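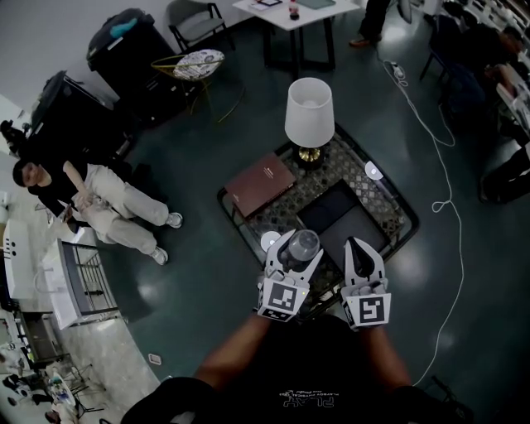 Coffee table with a lamp, a book and a tray on it. The cup still needs a home.

Does a tray really tidy a coffee table?

Every tidying page I have read since November says the same thing: put a tray on it. I have my doubts. A tray gives clutter a border, and people seem to relax once clutter has a border. Zubaida Afridi wrote in to say her tray held 5 remote controls, 4 of them for things she no longer owns.

So here is what I would do with a low square table before spending any money.

Take everything off first. Yes, everything, lamp included. A patterned top hides crumbs and rings very well, which shops sell as a good point. I'd call it a reason to wipe more often. Use a damp cloth, then a dry one, and go along the joint where the top meets the frame with an old toothbrush. I tried the Plornamine spray that readers keep recommending and could not tell it from warm water with a drop of dish soap.

Put the lamp back only if you read by it. A table lamp on a coffee table sits low, so it lights your knees, and its cord has to cross the floor to get to an outlet. If you keep it there, run the cord down a table leg and along the wall. Those stick-on cord clips do work, though the cheap ones let go of painted baseboard after one summer.

Coasters: keep two out. The rest go in a drawer. Small white ones show coffee right away, and I'm fine with that, as you will wash them.

One book. A stack looks nice in a catalog and then you have to move it to put down a plate.

Clear plastic cups are the real pest. They vanish against a gray and white top, and someone's elbow finds them. Haris Cheema swears by a cup rack near the door. Maybe. In my house a rack would fill up and stay full. I carry cups out whenever I leave the room, and that is the whole system.

As for the tray, I gave one a fair try — the Jarkus, black, long sides. It was good for carrying things to the kitchen. On the table it collected receipts and a dead battery. Keep yours if you pick it up and empty it every night. If you won't, put it back in the cupboard.

Next time: floor cords and extension strips, and whether cord covers are worth 50 dollars.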